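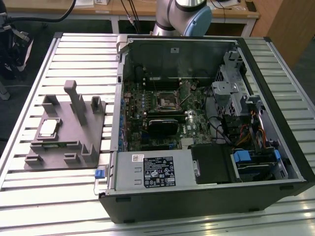 An open desktop tower with its processor socket empty.

THE LIST, THE PHONE AND THE OTHER KIDNEY

Braulio Tapia has been waiting for a kidney for three years, and in that time he has learned to sleep with his phone the way other men sleep with a dog. It goes on the pillow. It has its own charger and, after an incident in May, its own backup charger.

"The transplant center told me to stay reachable," he says. "They didn't say how reachable, so I picked the maximum."

Staying reachable has meant 269 calls from numbers he didn't know, every one of them answered before the second ring. He kept a tally on the back of a dialysis supply invoice. Most of the callers wanted to discuss his roof. One was a very polite woman looking for the Plindano bowling alley, who called again the next evening to see whether he'd had any luck finding it. He had, and he gave her the hours.

Braulio is 40. His kidneys began to fail after years of high blood pressure that he describes as "something I was going to get to." He felt fine, and then he felt tired, and then a doctor at the Cesberg clinic looked at his blood work and asked him to sit down, although he was already sitting. Three times a week he drives to the dialysis unit on the north side of Cesberg, takes the chair by the vending machine and spends the better part of a morning attached to a machine while the television shows people renovating kitchens. He now holds firm views on backsplashes.

The nurse who usually gets him started is Delia Godoy. She has worked in dialysis long enough to have heard every joke about it, and she laughs at his anyway, a beat late. She is less amused by his potassium. Patients on dialysis have to watch what they eat and drink, and Braulio's list of things to go easy on reads like the menu from his own wedding: tomatoes, potatoes, beans, oranges, most of the cheese. He is also allowed less to drink than he would like, and sucks on ice chips at family parties with what his sister calls a martyr's face.

That sister is Soledad Acuña, and she is where the story picks up speed. Soledad offered him a kidney the week he was listed. He said no. She offered again at Christmas, in front of everybody, which he considers foul play. He said he would think about it, meaning no. This spring she stopped offering and went and got tested.

She wasn't a match. She took this very badly, mostly because she had already told people.

What the transplant coordinator told her next was that a willing donor who doesn't match can still be useful. In a paired exchange, two or more donors who can't give to their own person give to each other's instead. Soledad's kidney goes to a stranger, and the stranger's sister or husband or bowling partner sends one back to Braulio. The chains can run long, and they take time to line up. Soledad has signed on. Braulio, outvoted in the matter of his own abdomen, has agreed.

"I told her it was too much to ask," he says. "She told me I hadn't asked."

No pair has been found yet. He stays on the deceased donor list in the meantime, with a packed bag by the door that holds seven pairs of socks, a medication list and a paperback he has started twice.

Several of you have wanted to know what you can do, apart from not phoning him about roofs. Fidel and Agustina Carrasco are running the rides again this summer. They take dialysis patients from the Plindano side to their appointments and home afterward, and they could use drivers who don't mind an early start and a quiet passenger on the way back. Agustina handles the schedule. Fidel handles the radio, and would like it known that requests are considered.

Anyone thinking about becoming a living donor, for Braulio or for someone they've never met, should talk to a transplant center directly. Asking for information doesn't commit you to anything, and you may change your mind at any point, including the very late ones. If you'd only like to register as a donor after death, you can do it online or the next time you renew your license, when you'll be standing in line anyway.

Cards for Braulio can be left at the front desk of the Cesberg unit. Please send no fruit baskets. Delia has asked us to underline that, and we can't underline in this newsletter, so we'll say it again: no fruit baskets.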